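The Second Life of Small Furniture

8/12/25

In the old streets behind the river in Palach there is a shop with no sign, only a number painted on the glass. Inside it smells of wax and dust. Chairs hang from the ceiling on hooks, and the floor is so full that customers walk sideways. The shop is called Dulach, and it has sold used furniture for longer than most of its customers have been alive.

I came to Palach first as a student, with two suitcases and very little money. My room had a bed and a lamp. For everything else I was sent to Dulach by the woman who rented me the room, and I went there with the feeling that I was doing something a little shameful. In the town where I grew up, used furniture was for people who could not buy new. You accepted it from an aunt, you said thank you, and you replaced it when you could.

This feeling has almost disappeared now, and I wanted to understand how it happened.

One part of the answer is price. A new chest of drawers in the big stores outside the city is cheap, but it is not as cheap as it was, and it does not like to be moved. Young people in Palach change their apartment often. They have learned that a board made from pressed chips can be put together one time, perhaps two times, and after this the screws turn in their holes and hold nothing. An old piece with proper joints goes down the stairs and up other stairs and complains very little.

Another part is the size of our homes. The large wardrobes of our grandparents, which need four men and a wide door, are still difficult to sell. At Dulach they stand at the back wall and become cheaper every year. What goes out quickly is the small furniture: the bedside table, the narrow bookcase, the low cabinet that can stand in a hallway or under a window. One such cabinet stayed in the shop window for a single morning when I was visiting. It was sold before I had finished my coffee across the street.

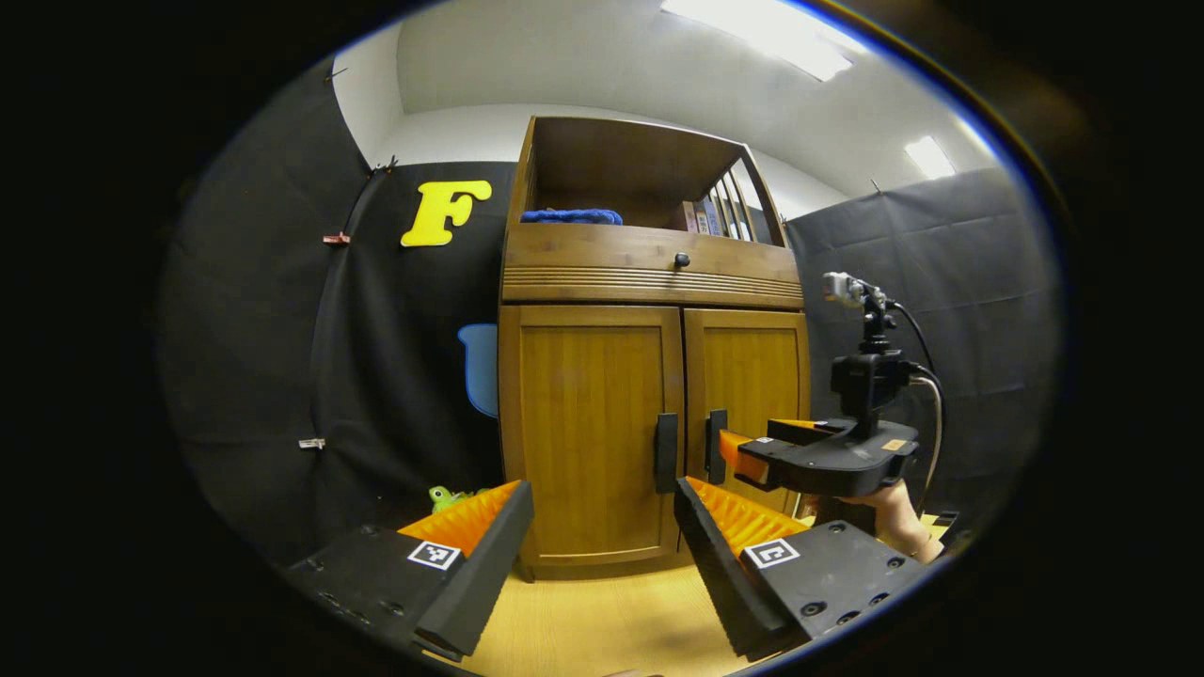

Small furniture has also the advantage that it does not need to know its job in advance. My own first purchase was made for a sewing room, or so I was told. With me it has kept shoes, then tax papers, then the toys of a child, and at present it keeps wine glasses and a box of candles. A kitchen from a catalog is designed for one wall in one home. A small piece with a door and a drawer asks only for a bit of floor.

The trade has grown around this taste. The Vaveda market, which fills the square by the train station, began as a place to sell plates and old coats. Last September it had 123 sellers on its largest day, and 115 of them brought at least one piece of furniture, according to the printed list which the market gives to visitors. I walked the rows with this list in my hand. There were painted stools, school desks with holes for ink, and a great number of mirrors that reflected mostly other mirrors.

The prices at Vaveda are a matter of conversation. It is considered polite to ask first where the piece comes from and only then how much it costs. The story is often better than the furniture. I was told about castles, about ships, about a doctor who left the country in one night. I believed perhaps a third of it, and I enjoyed all of it.

For repairs, many people go to Dimaculangan, a workshop on the north side of the city which does nothing except make old furniture usable. They do not like the word "restore" there. To restore, they explained to me, is to make the piece look as it looked on its first day, and this is expensive and in most cases a pity. They prefer to make the drawer slide and the door close, to glue what is open, and to leave the scratches in peace. Their order book shows 3,548 finished pieces since the workshop opened. The most common problem by far is the drawer that sticks. The most common cause is a radiator.

Their advice to the owner at home is modest. Keep wood away from strong heat. Rub a dry candle along the runners of a drawer. Do not use oil on everything, and never on a surface you have not tested in a hidden corner. If a knob becomes loose, tighten it the same day, because a loose knob makes its hole bigger each time you pull.

I asked them also what they would not buy. Anything with fresh sawdust under it, they said, and anything painted in a hurry, and a chair that you have not sat on.

Of course there is fashion in all this, and fashion can turn. Some of the pieces I saw at Vaveda were already too expensive for the students who made the market popular. At Dulach the prices have gone up more slowly, and the wardrobes still wait at the back wall. When I left the shop the last time, a young couple was measuring one of them with a piece of string. They measured it again, spoke together quietly, and went outside to make a telephone call about the width of a door.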